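Why Is a Cushion Squishy? (And Why Does It Have Dimples?)

By Muireann Dunne

Sitting on the floor is free, which is the best thing about it. The worst thing about it is the floor.

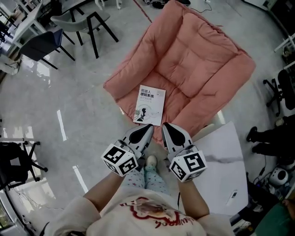

Floors are hard, and your bottom is full of bones. Well, two bones that matter here. They're called your sitting bones, and if you sit on your hands on a wooden chair you'll feel them pressing down like a pair of grumpy knuckles. On a hard floor, nearly all your weight goes through those two little spots. After a few minutes they start complaining, and then you start wriggling, and then somebody tells you to sit still.

A cushion spreads your weight out. When you plonk down on it, the stuffing sinks under the bony bits and puffs up around the rest of you, so your whole bottom shares the job. You weigh exactly as much as before. It just feels as though you don't.

What's in there?

Please don't cut one open to find out. I did this when I was seven and my mum still brings it up.

Most cushions are filled with foam or with fluffy fibre. Foam is a sort of solid froth, full of tiny pockets of air. Fibre filling is a big tangle of thin, springy threads with air caught in between. Either way, a good part of what you're sitting on is air, and your family paid money for it.

When you sit, the pockets squash and some of the air gets pushed out. When you stand up, the foam or the threads spring back to shape and air sneaks in again. That's why an old cushion goes flat: the springy parts get tired. Giving it a good thump and a shake helps the tangled kind, and is also quite enjoyable if you've had a bad day at school.

So why the puffy squares?

Stuffing has a nasty habit. It wanders. Sit in the middle of a plain bag of fluff every day and the fluff creeps off to the corners, where it does no good to anyone.

Quilting and tufting stop this. Quilting means stitching through all the layers to make sections, like paddocks with fences. Tufting means pulling the top and bottom together at certain spots with strong thread, which makes the dimples. The fluff is stuck where it was put. Some floor cushions have a fat rolled border as well, a bit like the crust on a pizza, which helps keep the edges from going floppy.

Dimples also collect biscuit crumbs. I don't think anyone planned that.

Try it yourself

You'll need a cushion, a hardcover book and a hard floor.

Sit on the bare floor and read until you start to wriggle. Write down the time. Have a walk about, then sit on the cushion with the same book and do it again. If the book is terribly good you might forget to wriggle at all, which will ruin your results, so choose something a bit dull. My brother used a dictionary.

Now put the book on the cushion and look at the dent. It'll be tiny. Stand the book on one corner and press gently, and the dent gets deeper, even if you're not pushing hard. A small corner digs in more than a big flat cover does. You've just met pressure, and it's the reason those two sitting bones cause so much trouble.

Looking after it

Give the cushion some fresh air on a dry day, and turn it over now and then so both sides get a fair go. Check the label before anyone puts it in the wash – some covers come off and some really don't. And shoes off, if you can stand the smell.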